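Nurnthorpe Robot Open Day: your questions, my answers

I've had a pile of emails since the flyer went up at the library, so I've put the answers in one spot. I'm Csaba Bárány and I run the visitor side of the Nurnthorpe workshop, which mostly means I do the talking while the arms do the dishes (sort of). If your question isn't on the list, send it through and I'll add it.

When is it on?

15 March 2023. We run 3 sessions through the day and each one takes 16 people. Pick your session when you book and please try to stick to it, the viewing area is pretty snug.

Do I have to book?

Yes please! It's free, but the numbers are real. If you can't make it after all, flick me a message so I can offer the place to the next person on the waiting list. Last November we had empty spots in the first session and people missing out on the second, and that bugged me for weeks.

What will the robots be doing?

Wine glasses. We've got two arms sharing one table, and the job is to get a set of coloured stemware onto a gold wire rack, hanging upside down by the foot the way you'd store them at home. The glasses are soft plasticky things in pink, red, blue and green, so you can all breathe out when one gets near the edge.

I know it sounds like a silly thing to teach a robot. But have a go at it yourself with two fingers on each hand and you'll see why we're so keen on it – the stem has to slip into the loop at the right angle, the rack is all curves and gaps, and the two arms have to stay out of each other's way the whole time.

Is it the same every session?

Same job, different run. Lợi Vương sets the table up afresh each time and likes to change where the glasses start, so if you come twice you'll get two different shows. One might be smooth as anything and the next might have a lot of muttering from Lợi in it.

What does it look like up close?

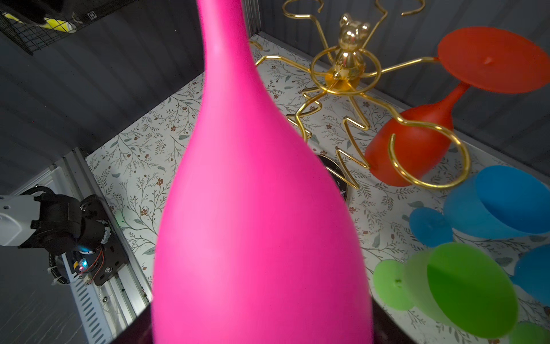 Two arms and one pink glass, with the rack underneath:

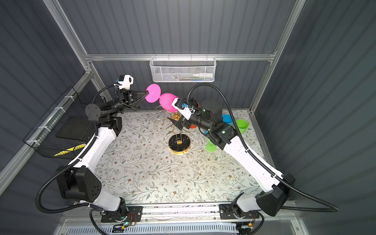
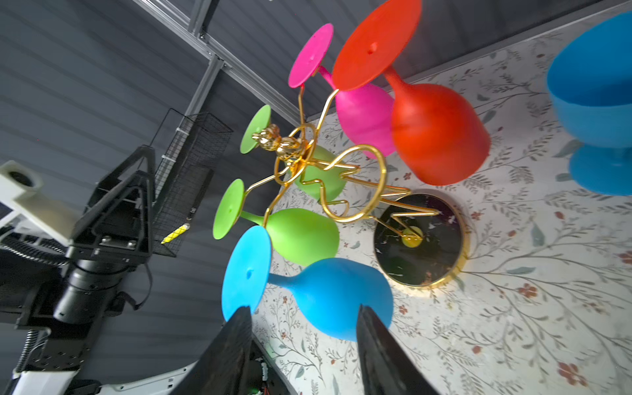

Will they get it right?

Mostly, I hope! I won't promise. We run the thing live and there's no trick version for visitors. Sometimes an arm will go for a stem, miss, back off and try again, and those are my favourite bits because the whole room leans in. If it gets properly stuck, Lợi will pause it, move things back to a starting spot and set it off again. You're welcome to groan.

Who is telling the arms what to do?

It depends on which part of the session you're watching. For the first part Lợi guides them by hand from the operator's desk, and for the second they run by themselves on software we call Mugo. I'll let you know which is which as we go. Kids are very good at guessing, by the way, much better than the engineers' partners.

Can I have a turn?

Yes, at the end of each session we open up the practice station. It's a smaller setup called Cida and it has its own table away from the main one. You get a couple of minutes to pick up a foam block and put it somewhere else. It's harder than it looks, and there's a bit of a queue, so hang about if you're keen.

Is it safe for kids?

The arms work in their own walled cell and everyone watches from behind the line on the floor. Lợi has a stop button within reach the entire time. I'd say it suits ages six and up, only for the attention span – little ones are welcome too if they're happy being held or sitting on a lap. Please don't let anyone reach over the rail.

Is it noisy?

Not very. There's a whirr when the arms move and I use a small microphone so people at the back can hear me. If you'd like a quieter visit, tell me when you book and I'll put you in the last session, where I leave the mic off and talk less.

Can I take photos?

Go for it, but no flash please. The arms see through cameras and a sudden burst of light at the wrong moment can throw them off. Video's fine.

How do I get there, and can I park?

We're at 295 Plukholm Road, down the side lane past the tyre place. There's free parking along the lane and a bike rack by the door (a normal one). The building is all on one level and the accessible loo is straight ahead as you come in.

Is there food?

Tea, coffee and biscuits in the front room. Drinks stay out there, sorry, no cups in the workshop.

My school group would like to come. Is that possible?

Not on the open day itself, it'd swallow a whole session. Email me with your year level and group size and we'll find another morning. Teachers who want a look beforehand can come along to any session, just mention the school when you book.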